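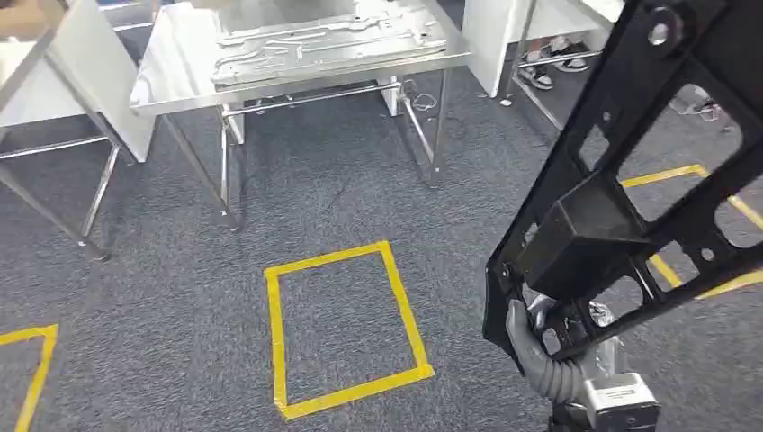 What should you do first when a robot stops with a heavy part still in its hand?

Leave the hand closed and keep people away from it until the part is supported from underneath. Resetting the fault comes later, after the load is off the fingers.

Recovering from a grip fault while carrying a part

Last updated September 29, 2022

These steps are for the Rollach upper body with the Clovosico soft-finger hand, used for moving brackets and panels between tables. They were written after a bracket came down during a reset at our Danthorpe room. It landed on the carpet inside the taped zone. No one was hurt, but the person doing the reset had a foot inside the tape a few seconds before.

If you have a different hand, the order of the steps still applies. The button names and timings will not.

What went wrong

The robot was carrying a black metal bracket and stopped with fault 56, which is listed as "grip current out of range." The operator cleared the fault from the tablet. On our software version, clearing fault 56 sends the hand to its home position as part of the reset, and home for this hand is open. The fingers opened and the bracket dropped.

Two things made it worse. The bracket was held by one edge, so most of its weight hung out to the side, and it swung as it fell. Also, the prompt on the tablet says "Reset hand?" with no mention that the fingers will move. We have since added a label to the tablet, but a label is easy to stop reading.

Before you start

You need two people. One stays at the stop button the whole time and does nothing else. The other handles the part.

You also need:

A padded stand or cart that can be raised to the height of the part
Cut-resistant gloves
Closed shoes, safety toe for anything heavier than a panel
The tablet, with the charger unplugged so you aren't dragging a cord through the work area

Check the floor before anyone walks in. Loose cables under and beside the tables are the usual problem, and you will be looking up at the part when you go past them.

Step 1. Press the stop button

Do this even if the robot has already stopped by itself. A fault stop and a button stop are different states. In a fault stop, the arm can be told to move again from the tablet. With the button in, it can't.

The hand keeps its grip when the button is pressed, as long as hand power is still on. Look for the green light on the hand power supply. If that light is off, the fingers are holding by friction only. Do not go near the part, and skip to "If hand power is lost" below.

Step 2. Clear the tape

Everyone steps out of the yellow tape and away from the tables on both sides. This includes people behind the tables. The tables look like a barrier but there is nothing under the tabletops to stop a part from sliding through to someone's feet.

The tape marks the work zones. It does not mark how far a dropped part can travel. For long parts, add the length of the part to the edge of the tape and stand outside that.

Step 3. Wait and watch the grip

Wait 20 seconds with no one touching anything. Watch the place where the fingers meet the part. Soft fingers creep under load, and a part that is going to slip will often start slowly. If you see the part tilt or slide, stay back and let it come down.

Do not try to catch it. We repeat this to every new operator and have still seen people reach.

Step 4. Bring in the support

Roll the stand in from the side, with the lift handle toward you. Keep your hands below the pad and your head out from under the arm. Raise the stand until the pad touches the part at its heaviest point, then go up a little more so the fingers are no longer carrying the load.

For brackets with cutouts, check that the pad is under a solid section. A rib can look like good support and then roll off the corner of the pad. If the part has a mounting block or a wide flange, use that.

When the load is taken up, lock the wheels and the lift. Put one strap over the part if there is somewhere to run it.

Step 5. Back off the grip by hand

On the tablet, open Service, then Hand, then Manual Jog. Do not press Reset and do not accept any prompt that offers to reset for you. If one pops up, close it.

The stop button still holds the arm at this point. Hand jog works with the button in.

Jog the fingers open in small steps. Start with the finger that carries the least, and do the one curled around the edge last. Pause between steps and watch the strap. If the part shifts, stop and adjust the stand before you go on.

Fingers that stick to a painted edge can let go suddenly. Keep your own hands off the part while you jog.

Step 6. Move the part away

Roll the stand straight back out of the zone. Do not lift the part off the stand while it is still under the arm.

Step 7. Clear the fault

With the hand empty and the zone clear, release the stop button and reset fault 56. The fingers will open fully and the wrist may turn. Let it finish.

Then run the empty-hand check from the Service menu. Finger current should settle below 900 mA on every finger. One finger reading high usually means a pinched tendon cover or something caught in a joint. If all of them read high, recalibrate before you look for damage.

If hand power is lost

Leave the robot alone and keep the area clear. Do not switch the supply back on, which also starts the homing move. Bring the stand in only if you can push it from outside the distance in Step 2, using the long handle. If you can't, let the part fall.

Keeping it from happening again

We changed 4 settings after the drop:

Home on reset is off. It's under Hand, Startup, and it goes back to on after every software update, so check it each time.
The fault 56 limit has a half-second delay, which cut down on false stops when the part swings.
Edge grips are blocked for parts on the heavy list.
Carry height is lowered, so a part travels just above the tabletops.

The third one causes complaints. Some brackets are easier to pick up by the edge, and operators on the Khương line asked to have it back. We are testing a second support point for those parts and plan to decide in November — until then the block stays on.

Log every fault 56, including the ones that clear without trouble. Write down the part, where the fingers were on it, and which way it was hanging. The position of the fingers has told us more than the current readings have.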